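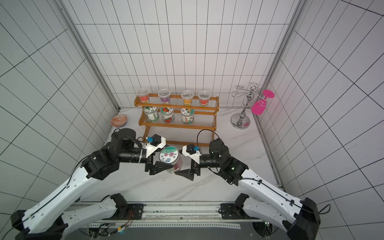 February, 4:40 pm, Groddale kitchen bench

Best afternoon on the jar job so far, and I want it down before I forget the order of things. Wian Zulu ran the two arms while I kept the log, and we swapped after 198. Taking a jar from both sides is still the grip I like most, one set of fingers on the left and one on the right, with the flowered label on the lid left clear so whoever is at the counter can read it. Shelf layout stays as is: cups with lids on the top tier, jars on the lower one, gap kept at the right end. Final tally 253 handled, 2 set aside for me to look at tomorrow (lids, I think, not the arms).

What I keep noticing is how the room has changed. The Zistora crew used to do this by hand at the end of a shift and everyone went home with sore wrists. Now the same people check labels, plan the next day's fillings and argue about shelf order, which they are very good at! Wian has gone from packing to teaching the arms in one winter and has better instincts for it than I do. He slows right down just before contact and I am copying that from now on.

Less good: the morning people feel left out of the setup. They come in, find the positions changed and have no idea why. Fair complaint. Start a handover page, paper, taped by the door.

To do
- ask Ruotsalainen about spare finger pads
- rerun the evening list, target 304
- let the morning shift pick the next task to teach, they have a whole list going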